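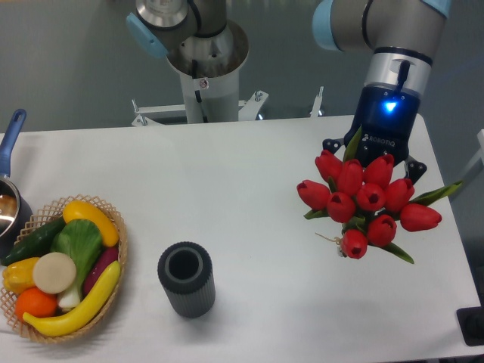
Kalkidan Woldemariam wanted to know why we put so much effort into the part of the job where the arm has hold of something and hasn't yet put it anywhere. She asked it on her first Tuesday with us, and a good deal of what Sirkby does now comes from trying to give her a proper answer.

## Who we are

Sirkby is a small research company in Banon. We work on how robot arms learn to handle things that bend, droop or come in bunches. Flowers are one of them. So are cables, leeks and wet cloths. We don't build arms or grippers. We buy those, and write the software that decides what they do next.

We started with 2 people and one table. There are more of us now, and the tables are better.

## The Ko method

Most of our time goes into a training method we call Ko. A person guides the arm through a task and we record it. Plenty of groups do that much. With Ko, each recording is then split at the point where the object has been picked up and the arm is about to commit to placing it. We call this stretch the hold.

A bunch of tulips can be gripped in a great many ways, and the stems may end up pointing almost anywhere. A model trained on whole recordings tends to copy the average path and pay little attention to how the bunch is sitting in the fingers. Ko trains a separate, smaller model on the hold alone. Its only job is to judge which way the stems are lying and whether to carry on, turn the wrist or set the bunch down and start again.

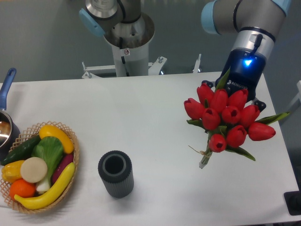 *Tulips held above the table, stems pointing to the lower left.*

The task we use most is flowers into a vase. It is easy to explain to visitors, and hard enough to show up a weak model. The vase stands near the middle of the table and we leave other objects out beside it, so that the model has to cope with things that have nothing to do with the job.

## What we have found so far

The current model was trained on 2,000 recorded demonstrations. In our last round of tests it made 276 attempts at the vase task and completed 238 of them. Most of the failures were bunches gripped too near the heads, which leaves the fingers in the way at the rim. The hold model spotted many of these but chose to carry on anyway, and we are working on that now.

We have tested on one table layout and one shape of vase. We don't yet know how well the method carries over to others. 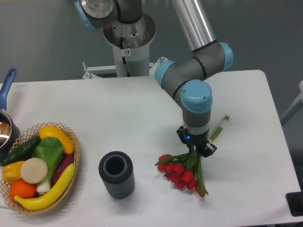
*The gripper closed round the stems, with the ribbed vase to the left.*

## Taltano

Taltano is the tool we wrote for marking up recordings. Tae-yang Geum built the first version in October, when we were still splitting everything by hand in a spreadsheet. It plays a recording, suggests where the hold begins and ends, and lets a person move either mark. Partner labs can have a copy if they write to us. 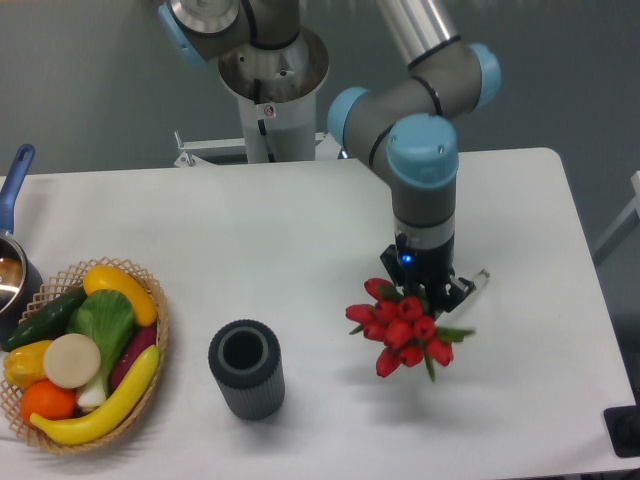 **Can Ko be used without recording new demonstrations?**

Old recordings are fine as long as they include the gripper position and at least one camera view of the object. They need to be marked up in Taltano first, and a few will usually have to be thrown out.

## Visiting and working with us

We take students on placement and share the table with partner labs when it is free. Mornings are best for visits, as the long test runs start after lunch. Please write before you travel.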